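Craddock Worktop Oil, 1 litre

2 min read · 13 shares

Brangate has been making the Craddock oil for people who bought a solid timber worktop and then read the care leaflet. It goes on thin, smells faintly of cricket bats and forgives a poor choice of cloth.

One tin covers a run of nearly 7 metres at standard depth, with two coats. Your first tin will cover less, as everyone's does.

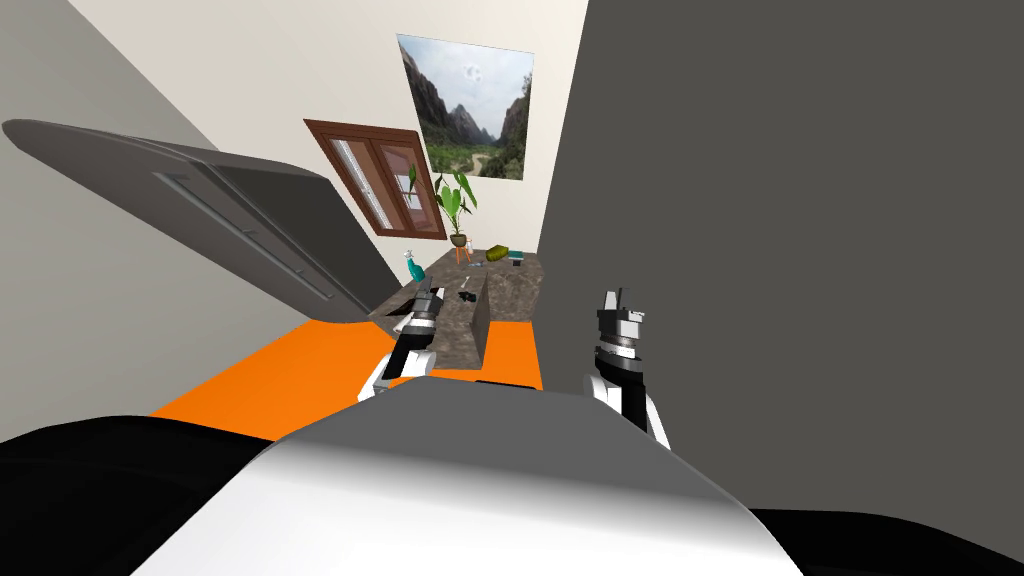 How to use it

Clear the counter. Yes, the toaster too. Wipe down with Prostel cleaner, leave to dry overnight, then rub the oil in along the grain and take off any excess after 13 minutes. Puddles left behind will go tacky and collect crumbs until December.

Lay used cloths flat outdoors to dry. Oily rags in a heap can catch fire by themselves – a poor return on an afternoon's work.

What it won't do

It will not hide a burn in the shape of a saucepan. For that we stock Tanex filler sticks, or a large chopping board.

Clear or Light Oak. Orders placed before 10th February come with a free applicator pad.

1,313 views · 2 comments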